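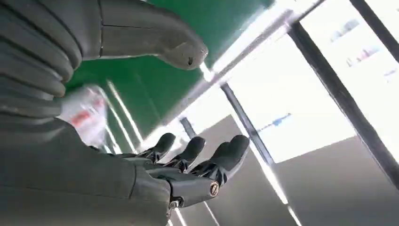 A parent at Tekcombe asked last season whether a child who has never held a bat could join in the middle of the year, and said the old handbook gave two different answers. The short answer is yes, up to the end of round 8. The longer answers to that and to most of the other things we get asked are set out on this page. If your question isn't covered, email the league office or ask your club's registrar.

REGISTRATION

When does registration open?

Registration opens in August for the summer season and stays open until the end of round 8. Players who sign up before the end of September are placed in a team before the grading day in October. Players who sign up later go wherever there is room, which may not be the club closest to home.

Which clubs are in the league?

Parnus, Tinau, Tekcombe and Butkienė Park. Parnus and Tinau field teams in every age group. Tekcombe has no under 16 side at present, so its under 16 players are listed with Tinau and keep their Tekcombe membership. Butkienė Park has juniors and one open-age team.

Can my child play for a club outside our area?

Yes. There are no residential zones. A club can only refuse a player if the team is full or if there are fees owing from a previous season.

Can I ask for my child to be in the same team as a friend?

You can put one name on the form. The club will try to match the request if both children name each other and are in the same age group. It doesn't apply to the graded divisions in under 14 and above.

How do I change clubs?

Ask your present club for a clearance. They have 8 days to reply. If they don't reply in that time the clearance goes through without them. Nobody can change clubs after the last home-and-away round.

FEES

What do the fees cover?

Insurance, umpires, ground hire, balls and the league levy. Club shirts are included for first-year players. Pants, socks, cap and belt are not.

Can I pay in instalments?

Yes, in 2 payments, one at registration and one before the Christmas break. Tick the box on the form. Please don't transfer a part payment without ticking the box, as the system will show you as unpaid and your child's name will not print on the team sheet.

Can I get a refund?

Full refund before grading day. Half between grading day and round 3. After that only for injury or a move out of the district, and we will need something in writing. The insurance part can't be refunded at any stage once the player has taken the field.

Do you accept sports vouchers?

All four clubs accept them. Enter the voucher number when you register. It can't be added afterwards.

EQUIPMENT

What does a new player need to bring?

A glove, a hat, a water bottle and runners or moulded cleats. Metal spikes are allowed in the open-age grade only. Clubs supply helmets, bats, balls and catcher's gear for all junior teams.

My child throws left-handed. Which glove do they need?

A glove that goes on the right hand. This is the most common wrong purchase we see. Shops label them in different ways – some say LHT (left-hand throw), some say RH (right hand) and a few say both – so try it on before you pay. Each club has a few left-hander gloves to lend out, and you can borrow one until you find your own.

What size glove?

For tee ball and under 10, 10 to 11 inches. For under 12 and under 14, 11 to 12 inches. Don't buy one to grow into. A glove that is too big is hard to close and the child ends up catching with two arms.

Can we use our own bat?

Yes, if it has an approved stamp for the age group and no cracks, dents or loose end cap. The plate umpire checks bats before the game and can take one out of play. Composite bats are not allowed below under 14.

Do batters have to wear a face guard?

In under 12 and below, yes. In under 14 and under 16 it is recommended. The helmet must cover both ears in every junior grade.

Is a protective cup compulsory?

For catchers, yes. For everyone else it is up to you, but infielders in under 12 and above should have one.

TRAINING

When is training?

Each team trains once a week from 5 pm. Graded teams have a second session. Your coach will tell you the night after teams are announced. The under 8s don't train in the first half of the season. They have a skills session for 30 minutes before their game instead.

What happens to training when it's dark early or raining?

Tinau and Parnus have lights on their main diamonds. The other grounds don't, so sessions there finish at sunset. If it's raining, the coach makes the call by 4 pm and puts it on the team app. If there's nothing on the app by then, training is on.

Do parents have to stay?

For tee ball and under 10, one adult per child needs to be at the ground. For older groups you can leave, but be back by the finish time. Coaches can't go home until every player has been picked up.

GAMES

How long is a junior game?

Tee ball is one hour. Under 10 is 75 minutes. Under 12 and under 14 are 90 minutes or six innings, whichever comes first. Under 16 is 2 hours. No new inning starts in the last ten minutes.

What time do we need to be there?

8 am for the early games, unless your coach says otherwise. The home team sets up the bases and the away team packs them up.

Is there a run limit?

In under 12 and below, an inning ends after five runs or three outs. In under 14 it is seven runs. There is no limit in the last inning, and the umpire has to announce that it is the last inning before the first pitch. If it wasn't announced, the limit still applies.

What are the pitching rules?

Under 12 pitchers have a limit of 50 pitches in a day, under 14 pitchers 65 and under 16 pitchers 80. A player who reaches the limit during an at-bat can finish that batter. Anyone who throws more than 30 pitches can't catch in the same game. The scorers of both teams keep the count and compare it between innings. If the counts differ, the home book stands.

Are curveballs allowed?

Not below under 14. The umpire gives one warning and then the pitcher moves to another position.

Does everyone get to bat?

Yes, in all junior grades the whole team bats in order, including players who are sitting out in the field that inning. A player who arrives late goes to the bottom of the order.

How many players do we need?

Nine for a full side. You can start with 7. With fewer than 7 the game is a forfeit, but we ask coaches to lend players across and play it as a friendly if both sides are there.

WEATHER

Who decides if a game is off?

The council closes grounds, and the league posts closures by 6:30 am. If the ground is open, the umpire decides at game time. Coaches can't cancel a game between themselves.

What about heat?

Games stop at 36 degrees for under 12 and below and at 38 for everyone else. From 32 degrees there is an extra drinks break every second inning.

What about lightning?

Everyone leaves the field at the first thunder and waits in cars or the clubrooms. Dugouts don't count as shelter. Play can start again half an hour after the last thunder heard.

Are washed-out games replayed?

Only finals. Other rounds are recorded as a draw. A game counts as complete if three innings have been finished, or two and a half with the home team ahead.

UMPIRING AND SCORING

Who umpires?

The league appoints plate umpires for under 14 and up. Base umpires, and all umpires below under 14, come from the clubs. There's a two-hour course at the start of the season and a shorter one in January, both at Parnus. You don't need to have played.

I've been asked to score and don't know how. What do I do?

Sit next to the other team's scorer for your first game. The league uses a simplified sheet in under 10 and under 12 with only runs, outs and pitch count. Full scoring starts at under 14, and the January course covers it.

Can I question a call?

Parents, no. The head coach can ask for time and ask the umpire about a rule. Balls, strikes, safe and out aren't open for discussion – a coach who argues them gets one warning.

GROUNDS

Where do we park at Tinau?

Use the gravel car park off the back road. The front spaces are for the bowls club before noon. It is a walk of 700 metres from the railway station if you're coming by train, all on footpath.

Are dogs allowed?

On a lead and outside the fence at Parnus, Tinau and Tekcombe. No dogs at Butkienė Park, by council rule.

Is there a canteen?

Parnus and Tinau have one on game days, cash or card. Tekcombe has a coffee cart most weeks. Bring your own food and drinks to Butkienė Park.

My car was hit by a foul ball. Who pays?

Neither the league nor the clubs cover this. Check your own car insurance. At Tekcombe, the spaces along the first-base side are the ones that get hit, so park further up.

FINALS

Who makes the finals?

The top four in each grade from under 12 up. Tee ball and under 10 have no ladder and finish with a gala day at Parnus.

How many games must a player have played to qualify?

Six, for that team. Washouts count if the player was on the team sheet. Games missed through injury count if the club told the league at the time.

What if teams are level on the ladder?

Results between the two teams come first, then runs against. If they are still level, the league draws lots with a person from each club present.

Page updated in October. The full by-laws are on the documents page, and where they differ from this page the by-laws apply.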